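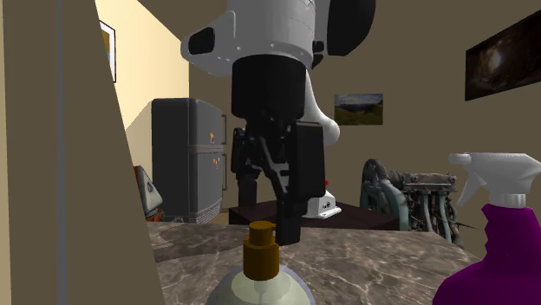

Urkell drops its quiet hours, then finds them again

The town of Urkell has repealed its ban on kitchen noise after 10 p.m., restored it, and is now looking into whether it was ever in force to begin with.

The rule, which dates from a time when most of downtown lived above a bakery, forbids "chopping, pounding or vigorous stirring" within earshot of a neighbor. It had gone unenforced for as long as anyone at town hall can remember. Then in March a resident of the Araya apartments filed 15 complaints in one month, all of them about the same upstairs blender.

The blender belongs to Firouzeh Zamani, who works the late shift at the Bavard printing plant and eats dinner when most of the building is asleep. She was fined $3 per complaint, paid the whole sum in quarters, and asked for a receipt for each one. The clerk's office ran out of receipt paper partway through and had to borrow a roll from the library.

"I don't pound," Zamani told the town council at its spring meeting. "I have never stirred anything vigorously. I make soup."

The council agreed that blending was not on the list and voted to scrap the rule. That lasted until the following morning, when the phones started. Residents who had never heard of the quiet hours were upset to lose them. One caller wanted to know if drumming was now allowed, and was told that drumming falls under a separate rule, which also seems to be missing.

A second vote brought the ban back with one change. Blenders are now covered, but only if they run for longer than it takes to make "a reasonable quantity of soup." The town attorney has been asked to come up with a figure for that and has asked for more time.

There is a further snag. The original ordinance, No. 711, was supposed to be in a binder in the records room. The binder is there. Page 711 is a recipe for plum cake, typed on town letterhead and signed by the mayor of the day. The clerk thinks the real text may have gone to the bakery by mistake. The bakery closed years ago, and the space is now a shoe store.

Zamani's fines have been refunded while the search goes on, also in quarters. Her downstairs neighbor has bought earplugs and a blender, in that order. The council takes up the matter again next month, at 7 p.m., and expects to be finished before the quiet hours begin.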